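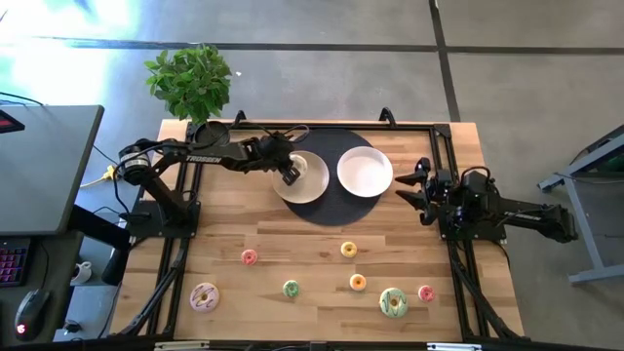
*Photo: Dorian Gilbert*

**Oiling butcher block – mineral oil or hardwax?**

**fakcombe_kitchen** – November 21, 2022

So we're finally at the countertop stage and I'm going butcher block, strips of light and medium brown with the grain running the long way. The place I'm buying from (Dresik, the lumber yard off the highway) says mineral oil once a month and forget it. My sister-in-law swears by hardwax and thinks oil is a waste of a Saturday morning. Who's right? It'll go on both sides of the sink, if that matters.

**nong2**

Sink matters a LOT. I did mineral oil on mine and the part by the faucet went black in almost 10 months. The rest still looks great! But I'd never do plain oil next to water again.

**Josiane Tessier**

> went black in almost 10 months

Did you oil the underside and the cutout edges? The end grain in the cutout drinks water like crazy and most people only do the top. I've had mineral oil beside a sink for years and no black. Wipe it when you see a puddle, that's my whole routine.

**nong2**

Top only, so ok, fair. But I have kids. I'm not wiping puddles all day lol

**stistance**

Hardwax, two thin coats, 24 hours between them. THIN. I put the first one on way too heavy and it stayed tacky for a week and I had to scrape the whole thing back with a card scraper. Also sand to 150 and stop, if you go up to 3000 like some guy on here told me to, the wax has nothing to grab.

**Josiane Tessier**

3000 is for car paint, who told you that??

I still don't love hardwax on a counter you cut on. First knife mark goes through it and then you're patching.

**stistance**

Who cuts on the counter, get a board. And patching is easy, scuff the spot and rub a little more in. You don't have to redo the whole run.

**fakcombe_kitchen**

We're board people so that's fine. Leaning hardwax then, and I'll do the cutout edges before the sink drops in – hadn't even thought of those. Does it change the color much? I like the contrast between the pale strips and the dark ones and don't want it all going orange.

**nong2**

Wipe a scrap with mineral spirits, it's pretty close to what you'll get. Ask the yard for an offcut.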